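Parker Street Players – we need people for the July show

Paint crew, prop hands, two walk-on parts. Read to the end before you email please, last year half the questions were answered at the bottom.

The show is Dinner at Zisorero, a comedy in two acts, all set in one dining room over one very long evening. Cast is mostly done. What we don't have is enough hands backstage.

Who we're looking for

Prop hands (4). You set the table, clear the table, set it again. The meal gets served three times in the show and each time it has to look different. Quick feet, quiet shoes. You need to be there for all 9 performances, no swaps.

Scene painters. Any number, any level. If you can hold a roller you're in. Evenings from 6:30 till we get tired.

Walk-ons (2). A mail carrier and the neighbor, Mrs. Mevine. The neighbor has one line, the mail carrier has none but has to fall over a chair convincingly. Any age over 14. Under 18s need a parent's signature on the form.

Board op for lights. Some experience please. It's an old board and the manual is gone, Xue will sit with you for the first two run-throughs and then you're on your own.

Pay

It's a community show so mostly no. The board op gets $200 for the run. Everybody gets dinner on double-show days and two free tickets. Gas money if you're driving from out of town, ask first and keep recipts.

What you'd be doing

Prop hands come to rehearsal from week two. Before that the actors mime everything and it's chaos. We work with tape marks a lot – plates go where the plates go, and the actors learn to reach without looking. Learn the plot sheet, it has every item by scene. If something moves in rehearsal you change the sheet that same night, not the day after.

Painters do the three walls of the dining room plus the hall flat, then touch-ups before opening. Brushes and rollers are here. Bring old clothes and a snack.
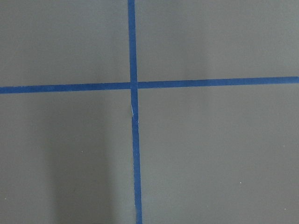
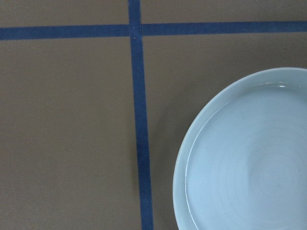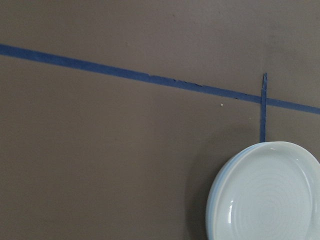

Blue tape on gray and brown. There's a plate in the second one and a stack of plates in the third.

Times

Rehearsals are evenings, 7 to 9:30. Tech week is every night and runs late, so if you have an early job think about that one before saying yes. Shows are at 7:30, plus two matinees at 2. Load-out is right after the last show and everyone stays for it – yes, walk-ons too.

The hall is up one flight and the elevator is slow but it works. Parking behind the building after 6. Don't use the bakery's spots, they tow.

You should be OK with

Standing a lot. Carrying trays in near dark. Being told to do it again. Moving furniture (painters and prop hands, up to a small sideboard with two people lifting).

No experience needed except for the board op. No audition for the walk-ons either, just come to a reading and we'll have you fall over the chair a few times.

How to apply

Email Ximeng Pan, stage manager, through the contact page. Put the job in the subject line – PROPS, PAINT, WALK-ON or LIGHTS. In the email: your name, a phone number, nights you can't do, any food allergies (the stage food is real, and the prop hands handle all of it). No resume. A couple of lines about you is plenty.

We answer in the order they come in. If you havent heard back in a week write again, the inbox eats things.

Prop hand spots go first every year so if that's the one you want, email tonight.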